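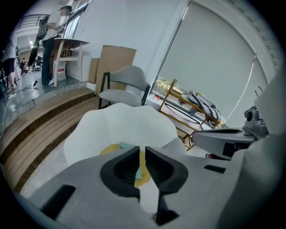
Let the Corner Stay Unfinished

Since September we rent the upper level at Westell, and people still ask me when we will finish the window corner. My opinion is that we should leave it as it is.

I know what they see. There is a big piece of cardboard behind the gray armchair, and a smaller one next to it. The side table with the gold-colored metal legs has a striped black-and-white cushion or cloth on it, and it does not match anything. A colleague from Amard told me that a visitor would think we moved in yesterday. Maybe so.

But I have worked in offices where every corner was finished. At Courtois they paid for 11 lounge chairs, and in my 2 years there I almost never saw a person sit in one. The chairs looked like a catalog, and one does not put a lunch box on a catalog. Our armchair is used every day. Somebody pulls the blind down against the sun, leaves a strip of green at the bottom, and reads for 20 minutes.

The work happens up the wooden steps, at the standing table, and I think it is good that the lower part has no such purpose. Cardboard against a white wall does not disturb me – it will be needed when the next parcel goes to Testadance. I would only ask that the cables are kept away from where we walk.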